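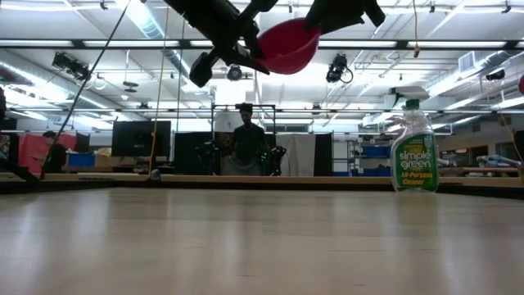
What does the Vudidlow grasp module do when an object is held at an angle?
It estimates the tilt of the object from the wrist forces and corrects the planned placement before the arm moves down.

Vudidlow 7 grasp and placement module
Part no. 2512
Supplied by Hembridge

Overview
Vudidlow 7 is a software and sensor package for two-finger grippers. It is meant for labs that work with household objects such as bowls, cups, and bottles, where the shape is simple but the grip is rarely centered. The package mounts between the wrist and the gripper and runs on the same computer as the arm controller.

The method
Most placement routines treat the object as fixed to the gripper in a known pose. A bowl held by the rim breaks that assumption. Its weight sits to one side, it can turn between the fingers, and an overhead camera may see only the underside.

Vudidlow keeps a running estimate of the object's pose. It starts from the camera view at the time of the grasp, then updates from the force and torque readings as the arm moves. If the two sources disagree by more than a set limit, the arm pauses and makes a small wrist rotation to get a better reading. The limit is set by the user - we ship it at 11 degrees.

The method was developed by Edvin Grønli and Deepak Bhatia at the Woltell laboratory. Other items are left standing on the table during their trials, so the planner has to find a clear place to put the object down.

Results
The current release was tested on 1863 placements with plastic bowls held by the rim. The largest gain over the fixed-pose routine came on grasps where the bowl was tipped well away from level. Gains on upright grasps were small. Bowls with a soft or flexible rim still give trouble, and we do not recommend the module for thin disposable tableware.

In the box
Wrist sensor with adapter plate
Sensor cable
Calibration weight
License key for one workstation

Requirements
A two-finger gripper with position feedback
One fixed camera with a view of the work surface
Maurya controller software, April release or later

Setup
Run the calibration with the gripper empty, then again with the weight. Route the sensor cable with enough slack for a full wrist turn. Repeat the calibration after any change of fingertips - the old values will load without a warning.

Trial logs and the test protocol are available on request.

Page last updated September 17, 2023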